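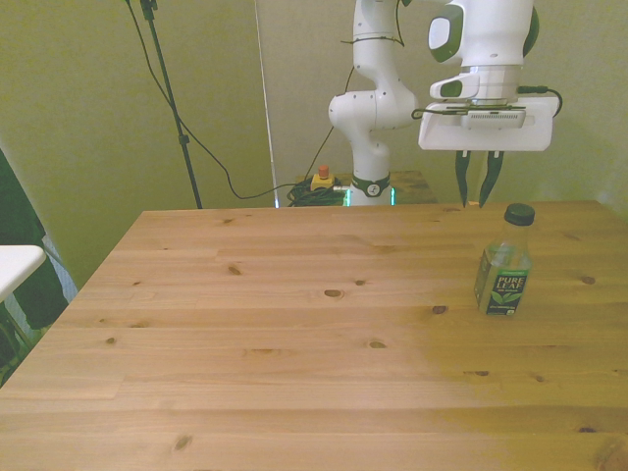
Why Does the Back of a Book Say It's Amazing?

Pick up any book near you and turn it over. I'll bet you find at least one of these words: thrilling, unforgettable, magical, hilarious. Maybe all four. Now think about the last book you gave up on. What did the back of that one say? Probably the same thing.

Every book can't be unforgettable. I have forgotten plenty of them. So who writes those words, and should you believe them?

Who writes the words on the back?

The short story summary on the back of a book is called a blurb. Usually the author doesn't write it. Someone at the publisher does, and a publisher is a company that makes and sells books. The person writing the blurb may love the book. They may also have only read part of it. Either way, their job is to get you to carry it to the checkout.

A blurb isn't a lie, exactly. If it says there's a dragon, there had better be a dragon. But it gets to choose what to tell you. A book might have one page of dragon and 200 pages of a boy cleaning a barn. Guess which one gets on the cover.

What about the nice things other people say?

Those short lines in quotation marks, like "I couldn't put it down!", are called praise quotes, or endorsements if you want the long word. (Some grown-ups call these blurbs too, which is confusing.) They often come from other authors. The publisher sends out early copies and asks for a kind sentence.

Here are some things to wonder about when you read one:

Are the two authors friends? Lots of writers know each other. Would you say something mean about your friend's book, on the front of your friend's book?

Do they have the same publisher? Look for the little company symbol on the spine, then check the other author's books.

Are there three dots in the middle? Three dots mean some words were taken out. "A wonderful . . . story" might have started as "A wonderful idea for a story that never gets going." Most of the time the missing words are harmless. You can't tell from the dots, though.

What does "bestselling" mean?

Less than you'd think. It should mean that a lot of people bought the book. But how many is a lot? Bought where? In which week?

Say a writer named Raquel Rocha puts out a mystery called The Drasis Door. In May, the one bookstore in the town of Vundville sells 11 copies, more than any other mystery that month. Is she a bestselling author? At that store, in that month, in mysteries, yes. If the cover only says "bestselling author Raquel Rocha," you'd never guess that the number was 11.

Some bestseller lists are based on sales at a great many stores, and those tell you something. If the cover doesn't name the list, I don't give the word much credit.

And a book that sold a lot is still only a book that sold a lot. People buy books as presents. People buy books and never open them. I own seven like that.

Free first chapters

Authors often put the first chapter of a new book online for free. I like this one better than all the others, and you should use it every chance you get. You're reading the real book, with no one in between telling you how to feel.

Still, keep your guard up a little. Writers know the first chapter is the one everybody sees, so they may polish it more than the rest. It also tends to stop at the exact moment somebody opens a door — and that's on purpose. Ask yourself if you like the people in the story, or if you only want to know what's behind the door.

Stars and reviews

Online, readers give books stars. A book with five stars sounds perfect. Check how many people voted. If it was 2, they could be the author's mom and dad.

I usually skip to the middle reviews, the three-star ones. People who loved a book or hated it tend to shout. Three-star people say things like "the beginning is slow but the horse is great," and now you know about the horse.

Try it yourself

Choose a book you've already read, so you know what's in it. Copy the blurb onto a piece of paper. Underline everything that is a fact, such as "Fitum is a mouse who lives under a bakery." Circle everything that is an opinion, such as "heartwarming."

Then write your own blurb for the same book, and make it fair. Put in one thing that's good and one thing that's a bit boring. Read both to someone who hasn't read the book and ask which one makes them want to.

It may be the first one. Blurb writers are good at their jobs.

Words to know

Blurb: the short description on the back of a book.
Endorsement: a kind sentence from somebody, used to help sell a book.
Publisher: a company that makes and sells books.
Spine: the narrow side of a book that faces out on a shelf.

Next time: Is "Charpentier" a real name? Why some authors make one up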